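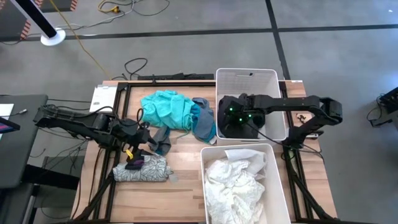 Ropa heredada y de segunda mano: cómo la dejo lista para estrenar

Llevo media vida vistiéndome con lo que otras ya no quieren. Empezó con los abrigos de mi tía, siguió con los mercadillos y ahora mismo diría que solo compro nuevos los calcetines (y algún capricho en octubre, cuando saco los jerséis y me entra el ansia de lana). Como varias me habéis escrito preguntando por el olor a armario y por las blusas que amarillean, os dejo mis apuntes.

El olor a cerrado
Antes de lavar nada, aire. Cuelgo la prenda a la sombra una tarde entera, del revés y con los botones abiertos. Si sigue oliendo, la dejo en remojo en agua fría con 200 ml de vinagre blanco durante media hora y luego lavado normal, sin suavizante. ¡Y nada de echarle perfume encima! Lo hice una vez con una chaqueta de terciopelo y estuve todo un invierno oliendo a vainilla rancia.

Blusas amarillentas
Percarbonato, agua templada y paciencia. Una cucharada por cada dos litros, bien disuelta antes de meter la tela. Con seda y lana no, por favor, que las destroza. Mi amiga Rūta Ozoliņš jura que lo mejor es el sol con zumo de limón, pero a mí me dejó un cuello acartonado y no he repetido.

Estampados que destiñen
Prueba en una costura interior: algodón húmedo, apretar un minuto y mirar. Si sale color, a mano, en agua fría y sola. Yo tengo un pañuelo granate que todavía suelta tinte después de no sé cuántos lavados - y lo quiero igual.

Botones
Cuando compro algo con botones feos se los cambio esa misma semana, o no se los cambio nunca. Los guardo en botes de mermelada, mezclados, un desastre. Para coserlos pongo una cerilla entre el botón y la tela, doy las puntadas, la quito y enrollo el hilo tres o cuatro veces por debajo antes de rematar. Así queda holgura para abrochar sin que tire.

Bolitas en los jerséis
La maquinilla va bien en punto grueso. En cachemir prefiero un peine de los finos, con la prenda estirada sobre la tabla de planchar y siempre en la misma dirección. Kaja Mägi me preguntaba en los comentarios si sirve una cuchilla de afeitar: sirve, hasta que haces un agujero.

Guardar sin marcas
Las camisas finas las doblo con papel de seda blanco en el pliegue. Lo de punto, siempre doblado, que en la percha se le hacen orejas en los hombros. Y los vestidos largos los cuelgo por la cintura, con el cuerpo echado hacia delante sobre la barra.

Otro día os cuento lo de los zapatos, que tengo unas botas a medio teñir en el balcón.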